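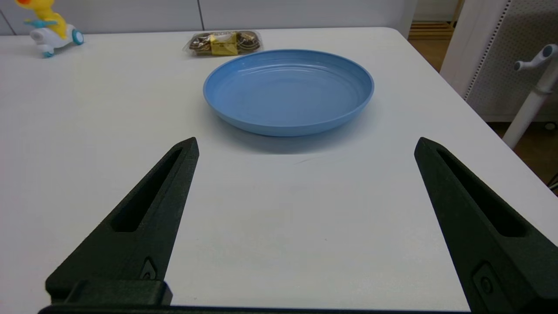
Care of Plates and Table Surfaces

Culport Household Service – Kitchen Guidance, Sheet 2

Residents are asked to follow these recommendations when setting, clearing and cleaning shared dining tables.

Before the meal

Wipe the table with a damp cloth and mild dish soap, then dry it with a clean towel. White surfaces show tea, tomato and turmeric quickly; treat such marks within the hour. A paste of baking soda and water, left for five minutes, will lift most of them. Scouring powder must not be used on any table.

Set plates down flat and lift them to move them. Grit caught under a base will scratch the tabletop.

Washing plates

Scrape plates before they go into the sink. Plates with ridges or rings on the inside hold grease in the grooves and should be cleaned with a soft brush, working in circles from the middle toward the rim. Rinse in hot water and stand on edge to drain.

Colored plates may fade with repeated use of bleach. Soak stained pieces overnight in warm water with a spoonful of baking soda – never in undiluted cleaner.

Storage

Stack plates by size, no more than eight high, with the heaviest at the bottom. Chipped plates are to be withdrawn from use and placed in the gray bin beside the Wiegand Street entrance.

Replacement plates and cloths may be requested at the Drultum office, Room 400, or by telephone at extension 3483. Requests received after noon are handled the following morning.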